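Consumer unit

A consumer unit is the box that divides the electricity supply of a home into separate circuits. It is also called a distribution board or, in older American usage, a fuse box. Each circuit leaves the box through its own breaker, which cuts the current when it rises too high.

Early boxes used fuse wire held in ceramic carriers. A blown fuse had to be rewired by hand, and householders often fitted wire that was too thick. Plug-in breakers made by firms such as Aryee replaced these carriers in many older houses. 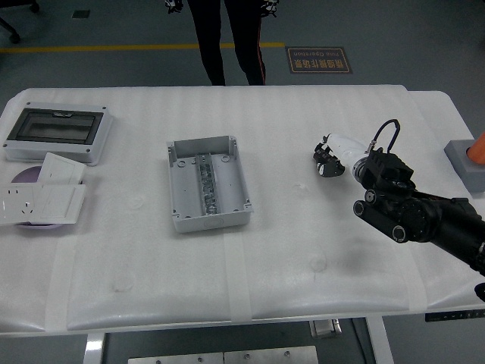 Lighting and wall sockets are normally kept on different circuits, so that a fault in an appliance does not leave the rooms dark. Cookers and water heaters have circuits of their own.

In the town of Sultstead, a survey of 514 homes found 48 with the original fuse carriers still in use. Most were in the Jistier district, where the houses were wired in a single building program. The town later required a labeled circuit list inside every new box.

See also: Circuit breaker; Ground fault; House wiring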